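Progress report, cloth handling work, for Hellel programme office
From: Perrine Mallet
Copy: Hortensia Mamani (Trandow)
Period: December

Short version. Collection is going again but we lost a good chunk of the month to a fault in the hand-held grippers, and there was one minor injury. Details below, sorry for the state of this, wanted it with you before Monday.

Where we are against plan

Target for the period was 276 usable cloth demonstrations. We have 200. The shortfall is nearly all down to the fault. A few were lost the ordinary way (operator forgot to start recording, battery) and I haven't split those out.

Home locations: bedroom and living room sessions under way, kitchen ones not started. Operators are getting quicker at the flat folds. Bundling and edge-to-edge folds still poor, will need another training afternoon.

What went wrong

Fingers on gripper 2 stopped closing evenly. Left side came in, right side lagged, then caught up with a snap. First noticed by one of the operators on a towel fold, she thought it was her trigger grip and carried on for the rest of the session. Not her fault, we'd told everyone to expect a bit of stiffness from new units.

Next day same unit closed on its own with the trigger released. Caught Hortensia's fingertip between the pads while she was straightening a cloth by hand. Bruised, skin not broken, she carried on after a break. Entered in the accident book the same afternoon. We stopped all sessions at that point, both units, and told Avcı by phone.

Cause as far as we know: return spring had come off its seat and was riding on the edge of the linkage. So some of the time it pulled, some of the time it didn't, and when it slipped back it slammed. Avcı think the seat was machined shallow on one batch of parts. They have not put this in writing yet. I have asked twice.

Second unit was stripped down as well. Spring seated OK but a pivot pin was loose enough to turn by hand. Both now rebuilt with replacement springs from Grultent and thread lock on the pins.

Restart

Went back to the simplest task we have, single cloth on a covered flat surface, pick at the edge and fold. One operator, second person watching and keeping hands well clear. Slow open and close before each attempt.

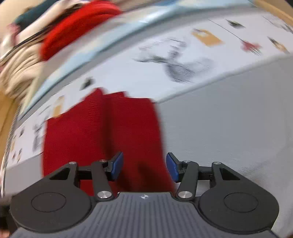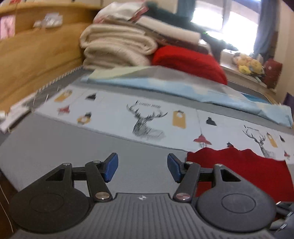
Red cloth task, gripper open over the covered surface in both

PROGRESS REPORTS / HARDWARE AND SAFETY

Checks now in place

Before every session: open and close the gripper 8 times with nothing in it and watch the two fingers meet. If one side lags, unit goes back in the box and doesn't get used that day. No having a go at fixing it in somebody's house.

Pins checked with a finger, all of them, both sides. Initial the sheet.

Nobody reaches between the pads. If the cloth needs straightening the gripper gets put down first, well away. This was allready in the operator notes but on page four and I don't think anyone had read page four. It's on a card in the lid now.

Any uneven closing gets reported the same day, even if the session was otherwise fine. Text me, don't wait for the log.

What this means for the data

This is the bit I'm less happy about. We don't know exactly when the spring came off. The recordings from gripper 2 before the stoppage may have finger widths that don't match what the operator was asking for. Hortensia has started going through them and marking any where the two sides are visibly out of step. Slow work, blurred stretches are hard to judge and the cloth hides the fingers half the time.

For now everything from that unit in the affected sessions is held back and is not in the 200 above. Some will come good. I wouldn't count on it when planning the next period.

Also worth saying that the width reading came from the trigger side only, so the log looked perfectly normal all through the fault. Trandow are looking at whether a second sensor can go on the finger side. Rough idea of cost to follow.

Money

Springs and pins were small, came out of consumables. Lost operator days are the real cost, we paid people for the booked sessions we cancelled and I think that was right. No extra asked for this period. Might need to move a bit from travel to staff, will send the form seperately.

Needed from you

OK to carry the shortfall into the next period instead of closing it as missed.

A push to Avcı from your end for the written fault report. We need it for our insurers and they may answer you quicker than me.

Confirmation of who your safety contact is now, the address I had bounced.

Next

Finish the review of held-back recordings. Kitchen locations. Retraining on bundles. Third gripper due from Avcı, not accepting it until the spring seat has been measured and we've seen the figure.

PM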